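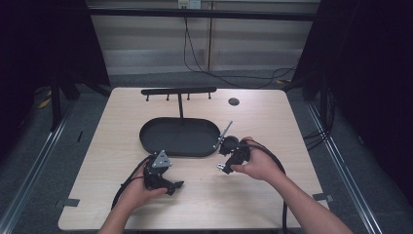 Krum Stoyanova wrote in to ask why the hand-held grippers should come before the remote-control arms at all, when the arms are what ends up doing the job. It's a fair question, and I've had it in one form or another ever since the first version of this page went up, so let me take my time over it.

When you hold the grippers yourself, you feel the object. You feel the peg push back, you feel a thing start to slip, and your wrists do what they have always done. On the remote setup you lose nearly all of that, and a beginner spends the whole first afternoon learning the controls and hardly any of it learning the task. So I like people to start by hand, with something small like our little rack and tray, and move to the remote later on.

Getting ready

Clear the table down to the thing you're working with. Run each cable away from your working side and then reach as far as you ever plan to reach, both arms, slowly. If a cable tugs, fix it now! Put the rack back in its starting spot before every take, and shift it a little every so often (a finger's width is plenty) so the robot doesn't learn one exact place.

Showing the task

1. Start with both grippers above the table, jaws open, and hold still for a breath.
2. Move in at the speed you'd use to set down a full cup of coffee.
3. Close on the object, wait a moment, then lift.
4. Bring it up under the peg and let the peg take the weight before you open.
5. Back straight out, return to where you began, and hold still again.

If you fumble, go ahead and recover the way you naturally would, and keep the take. My first set on the Rivis task had 996 takes in it, and I had thrown out every fumble, dear me, so the robot had no idea what to do when a hook missed. I added 98 takes with recoveries in them and it was a much happier machine.

Moving to remote control

Keep the same order of steps and the same pauses. You'll be slower, and that's fine. Watch the jaws and not your own hands, and stop for a rest well before you feel you need one, as tired takes wander all over the place. Krum, if you do go straight to the arms, write again and tell me how the pegs went.

Last updated: January

Filed under: Teaching by Hand, Two-Handed Tasks, Beginners

Related
Altia remote arms: a first afternoon
Sorting 2000 takes without losing your mind
Cable routing for the Prullard bench
What I changed after the Dumitrescu drawer task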